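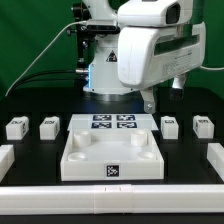

When should a test cell for robotic assembly be checked against its written layout?
Before the first trial of every session, and again after any part, tag or cable has been moved by hand. A check made only when results begin to look wrong comes too late, as the affected trials can no longer be told apart from the sound ones.

4. Rules for Preparing and Running the Cell

4.1 Scope

The rules in this section apply to tabletop cells in which a single arm handles small parts whose positions are read from printed markers. They were drafted by Ksawery Pawlak for the Climwood test program and revised after a trial period at Skallico that began in January. They cover the state of the table, the state of the arm and the records kept by the operator. They do not replace the safety instructions supplied with the arm, which take priority wherever the two differ.

4.2 State of the table

Every part shall have a written starting place. Blocks, trays and platforms are set down with their markers clean, flat and free of glare. A marker that has lifted at a corner shall be replaced, and its position measured again, before work goes on. Tape shall not be placed over the printed area, even where it is clear.

The backdrop shall be of one plain color and shall cover the full width of the camera view. Tools, paper and spare parts are kept off the table during a trial. Figure 2 shows a cell in which the markers on the blocks, the tray and the platform share the view with the arm.
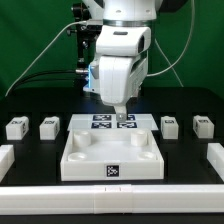
Figure 2. Tabletop cell with marked blocks, a four-peg tray and a marker platform. The gripper finger partly hides the rear markers of the platform.

A marker may be hidden for part of a motion, and a procedure that fails whenever this happens is not fit for use. We therefore require that the position of each fixed part be stored at the start of the trial, with the arm held clear of all markers. If a stored position and a new reading differ by more than 2 mm, the trial shall be stopped and marked as void. The operator may not correct the stored value by hand.

4.3 Cables and mounts

Cables shall be routed so that they do not cross the top of any marker at any point in the planned motion. Enough slack must be left for the full reach of the wrist. Camera mounts are tightened before calibration and are not touched afterward. Where a knob or bracket has been adjusted for any reason, calibration shall be repeated in full.

4.4 Records

The operator records the version of the layout sheet, the result of the opening check and the reason for each void trial. A void trial is kept in the record and is not counted as a failure of the method under test. After 5 void trials in one session, work stops until the cause has been found and signed off by a second person.

Sorin Jurić argued during the review that the second signature would slow small groups such as the one at Vemgate. The requirement was kept, with the change that the signature may be given remotely within 15 minutes of the stop. The wording used here is that of the draft dated 2025-08-09.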